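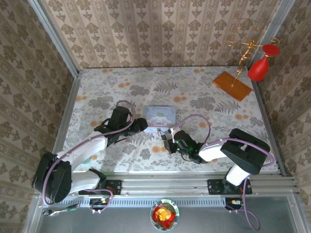

The club's two-arm work cell with a small tin box between the grippers. Photo: Rocío Moya

Home | News | Schools | Clubs | Events | Contact

Merrick students teach two arms to share a job

3 September 2025

Students in the robotics club at Merrick Technical High School are spending the fall term on a project that asks two robot arms to handle one small object together.

The club has 17 members this year and meets in the old drafting room on the second floor. Its work cell has both arms mounted on a metal rail along the front of a table, with patterned wallpaper on three sides and a fern-print cloth on the tabletop. One of the objects used is a pale blue tin box with a cartoon puppy on the lid.

The goal is for one arm to hold the tin steady while the other lifts the lid. Students control the arms by hand and record each attempt, then use the recordings to train a program that will try the task without them. The club had saved 362 attempts by the end of August and wants 530 before it starts training.

"A lid looks easy until you have to do it with two grippers," said Teodoro Palacios, a senior who leads the software group. "If one side pushes a little too hard, the whole tin slides away from you."

Rocío Moya, who teaches engineering and advises the club, said students change the table covering and the objects on it between sessions so the program does not learn only one setup. Members bring most of the items from home.

The club plans to enter the Darklow Student Automation Meet in January. Teams there get 5 tries at a task in front of judges, and the tin will be placed in a different spot each time.

New members can sign up in the engineering office through the end of the month. No programming experience is required.

Related items
Flandel library adds evening coding class
Batell Hall to host regional science fair
Merrick welding students finish bike racks
School board approves new lab hours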